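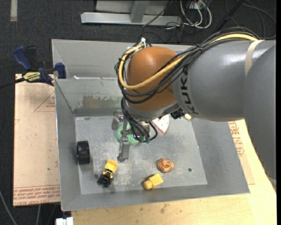 A KUKA arm over a bin of small toys. Your kids' floor has more toys and no bin.

Can a Machine Do My Chores Yet? Frequently Asked Questions

Last touched up in February. Prices and promises change faster than we do.

Can I buy a robot that tidies up the toys?

No. You can buy a robot that picks things out of a bin, if the bin stays put, the arm is fixed in place and someone is paid to look after both. Tidying a playroom also means deciding that the wheel belongs to the truck and the truck belongs on the shelf. Your four-year-old can do this and won't. The robot would love to and can't.

Why is picking up a toy hard? It's a toy.

Toys come in every shape except the one the gripper was designed for. They lie at an angle, they lean on walls, they hide under each other. Round ones roll. Shiny or see-through plastic confuses a lot of depth cameras. A warehouse that ships 500 identical boxes has an easier day than anyone facing one bin of party favors.

But I saw a video where it worked.

So did we. Ask three things: how many tries, how fast was the playback, and had the machine met those objects before. When we tried the Divimance picking kit on a bin of mixed junk from our own desks, it cleared 22 items without help and then spent the rest of the afternoon on a bottle cap. The video would have ended at item 22.

What about laundry?

Folding a towel, yes, slowly, on a clear table with good light. Finding the other sock, no. The Koubek folder does a decent T-shirt if you hand it over flat – by which point you have done most of the folding.

Dishes?

You own a dish robot. It is called a dishwasher and it's very good. Loading it is the part still up for grabs, and so far the person who cares most about how it's loaded is still the one doing it.

Are shop floors any further along?

Much further, for jobs that repeat. Welding, stacking, moving the same part from the same tray 1,000 times before lunch: settled business. Mixed bins are where it gets interesting. Small shops ask us about loose hardware and returned goods more than anything else, and our answer is "some of it, with a person nearby."

What does "with a person nearby" mean?

It means someone clears the jams, puts back what got dropped and resets the thing after a fault. Budget for that person. The Imemov brochure leaves them out, along with the cables.

Will it break my stuff?

It may. Grip force is a setting, and settings are made by people in a hurry. Don't start with the good glasses.

How do you test these things?

We use the Pudano list, 111 ordinary chores from "wipe a counter" to "find the lid that fits." A machine gets ten tries at each chore and no coaching. The full list is on the downloads page. Complaints about the lid question go to the usual address.

Should I wait to buy a robot vacuum?

No, those are fine. Pick up the toys first.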